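Riding the Soylu Shuttle Ferry: Your Questions Answered

We get a lot of mail and a lot of phone calls about the ferry, particularly since the spring timetable came in, and so Mei Park at the Soylu ticket office has been keeping a list of what people ask her most. We've gone through it together and tried to answer everything as fully as we can. If your question isn't covered, do please call or stop by the window. We like talking about boats!

Where does the ferry leave from?

The main landing is at the foot of Sulleseo Street, on the downstream side of the bridge. If you're coming by bus, get off at the library stop and walk toward the water — it's a gentle slope the whole way, and you'll see the blue awning once you've passed the bakery. The other end of the line is the Clikness landing, right beside the old cannery parking lot. There is also a small stop in between at Mill Point, which the boat only calls at if somebody on board asks or somebody is waiting on the dock with a hand up.

How long is the crossing?

Landing to landing it takes 17 minutes in ordinary weather, and a little longer if we call at Mill Point. When the river is running high in the spring the captain may take the outer channel, and then you should allow yourself some extra time, especially if you have a train to catch on the other side.

How often does it run?

On weekdays there's a boat every half hour from six in the morning until nine at night. Weekends are a bit sleepier, with one boat an hour, though in August we add extra evening sailings so people can stay across the river for dinner. The timetable is posted at both landings and printed copies are at the ticket window, in the wire rack by the door.

What does a ticket cost, and can I use my bus pass?

A single ride is three dollars and a day ticket is seven. Children under six ride free with an adult. The city bus pass is good on the ferry as well, all day, and you only need to tap it once at the gate as you board. If you use the Flestex card, which a good many of our commuters do, the fare comes off automatically, and a transfer to the bus within 60 minutes won't cost you anything more.

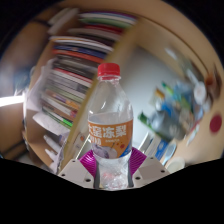

How many passengers can the boat carry?

The larger boat is licensed for 257 passengers, seated and standing together. The smaller one, which we use on Sunday mornings and whenever the big one is in for maintenance, carries a good deal fewer, so on those days it's wise to come down to the landing a little early.

Can I bring my bicycle?

You certainly can, and plenty of people do. There are 11 bike spaces at the stern, first come, first served, and the crew will show you how the straps work if you haven't used them before. Please walk your bike on the ramp. It's steeper than it looks when the water is low, and the metal gets slick in the rain. Cargo bikes are welcome outside the morning rush.

Is the ferry accessible for wheelchairs and strollers?

Both main landings have a ramp and a level boarding plate, and the lower cabin has wide spaces along the windows (lovely seats, by the way, and often the warmest on the boat). Mill Point is still steps only, I'm sorry to say. Alaric Holloway, who looks after our docks, is working on plans for a ramp there and would be glad to hear from anyone who would use it.

Are dogs allowed?

Yes, on a leash, on the outer deck and in the rear half of the lower cabin. Guide dogs and other service dogs can go anywhere they like.

What happens in fog or high wind?

If the captain decides it isn't safe to cross, we run a bus between the landings over the bridge. Your ferry ticket is good on it. We post changes on the board at each landing and on the recorded phone line, which Keisha Marchetti updates from five-thirty every morning. Fog usually lifts by nine or so, and the boats go back on as soon as it does.

I left something on board. What should I do?

Anything the crew finds is taken to the ticket window at the end of the day and kept there for a month. Monday is our quietest day, so if you'd like someone to have a proper look through the shelves with you, that's a good time to come. Umbrellas are kept in a separate barrel outside the office door, and you're welcome to check that on your own.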